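Household Handling Project: spring progress report and equipment plan
Prepared for the Enmont fund
Period covered: January to March

Where we are

It has been a very good quarter. The hand-held grippers you paid for in the autumn are in daily use, the recording routine has settled down, and we now know much better what the second half of the equipment money should go on. At the last review you asked for fewer slides and more detail on purchases, so most of this report is a shopping list with the thinking behind it.

By the end of March we had 1,753 usable recordings of people handling clothes and bedding in lived-in rooms. The plan said 1,666, so we are ahead, and that includes the slow fortnight in January when two of the charging docks were away for repair.

The work itself

Soft things are still where we learn the most. Boxes and cups were done by Christmas and they hold few surprises now. A dark garment is another matter altogether: it changes shape as soon as you lift it, the edges vanish against each other, and every bedroom gives it a different background. We moved nearly all our hours over to clothes in February and I would happily do the same again.
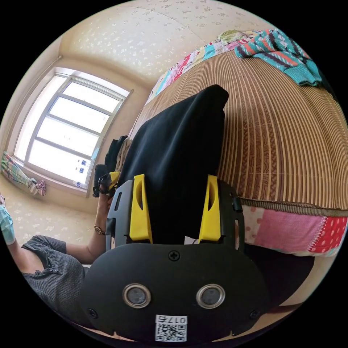
Bedroom session: yellow gripper fingers closed on a folded black cloth, with a woven mat and quilts on the bed behind.

The operators work with the grippers in pairs, marked left and right, and we budget for them the same way. A single spare is not much help if it is the wrong side, as we found out one Thursday when a session stopped at ten in the morning and could not start again until after lunch. All spares in the plan below are therefore counted as pairs.

Spending to date

The first order went to Dekker and came in slightly under the quote. The saving covered a second set of carrying cases. Storage is the one line that has run over. Wide-angle video from two hands at once fills drives much faster than my original sums allowed, and we bought two extra in February out of contingency. Cor Wuyts has signed that off and the receipts are in the shared folder.

Fingertips have worn better than we feared. We bought 39 sets and have used 15, with the heaviest wear coming from towels and denim. I had put down another full box for the summer and have now taken it out. 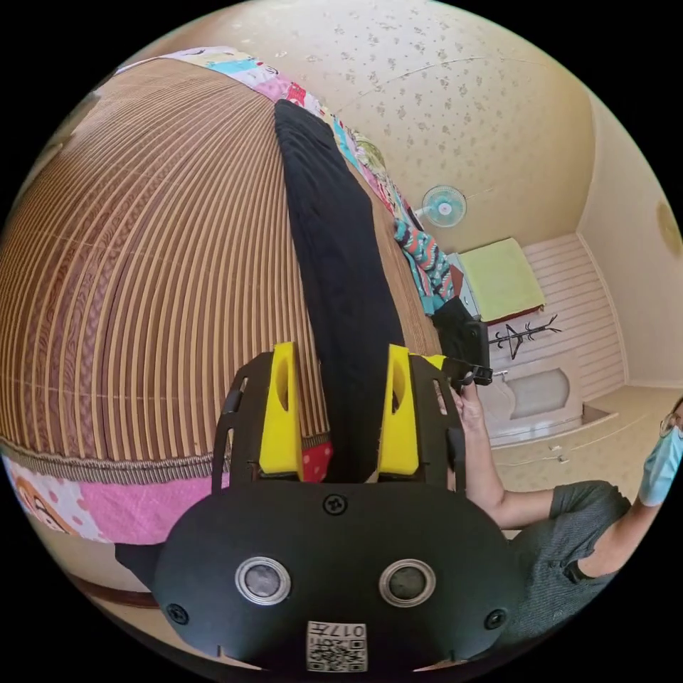 Long, narrow pieces of fabric deserve a separate mention, as they are the reason I would like to change one item in the plan. The present fingertips hold them well in the middle. Near the ends the operators have to go slowly, and several have asked for a slimmer tip. Brurkeck will make a trial batch to our drawing, and their price is close enough to the standard part that I would like to go ahead without waiting for the July review.

What we want to buy next

Two more pairs of grippers from Dekker, one for regular use and one as the spare.
One trial batch of slim fingertips from Brurkeck.
A proper storage unit for the office, to replace the loose drives. Jendale have quoted, and we are waiting for a second quote before choosing.
Replacement cables and small screws. Dull, cheap, and always missing on the day.

The bench-mounted arm stays in the plan but moves to the autumn. I was keen to have it by June and I still think it will be a wonderful thing to have. It needs a room with a solid floor and its own power supply, though, and the lease on ours is not settled. Paying for an arm to sit in a crate makes no sense to me, and the supplier will hold the price until October.

Decisions needed from you

Approval for the slim fingertips ahead of the July review.
Agreement to move the arm to the autumn, with its money kept on the same line.
A yes or no on raising the storage line for the rest of the year. Revised figures are on the second sheet of the budget file.

Next report at the end of June.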